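Akgate Opens Second Housewares Outlet in Furnival

FURNIVAL -- Akgate, the regional housewares retailer, will open its second outlet store in June in the former Ollel furniture building on the east side of Furnival. The store will carry discontinued tableware, kitchen linens and small cookware at reduced prices.

The new location will be open from 8 a.m. to 5 p.m. daily. It takes over the ground floor of the building, which has been vacant for two years. Akgate has replaced the lighting and front doors, and added a loading bay at the rear. The upper floor will be used for storage.

Stock will come mainly from end-of-line goods at Akgate's full-price stores, along with overruns from Traletti, the tableware supplier it has worked with for five years. Plates, bowls and serving dishes will be sold singly as well as in sets, so that customers can replace a broken piece without buying a whole box.
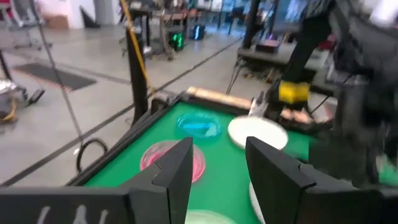 What shoppers will find

Tableware will fill the front half of the store, arranged by color. Linens and cookware will be toward the back, next to the registers. New stock will go out three mornings a week, and prices on anything left from the month before will be cut again.

Returns will be accepted with a receipt at either outlet. Purchases from the outlets cannot be returned to Akgate's full-price stores -- this is the same policy already in place at the first outlet.

Parking and access

Free parking is available behind the building, with a step-free entrance from the lot. Deliveries will be made before opening so that the lot stays clear for customers.

Hiring

Akgate is taking applications for sales floor and stockroom positions, both full time and part time. Forms are available at the customer service desk in any Akgate store.

Media inquiries: Akgate press office

###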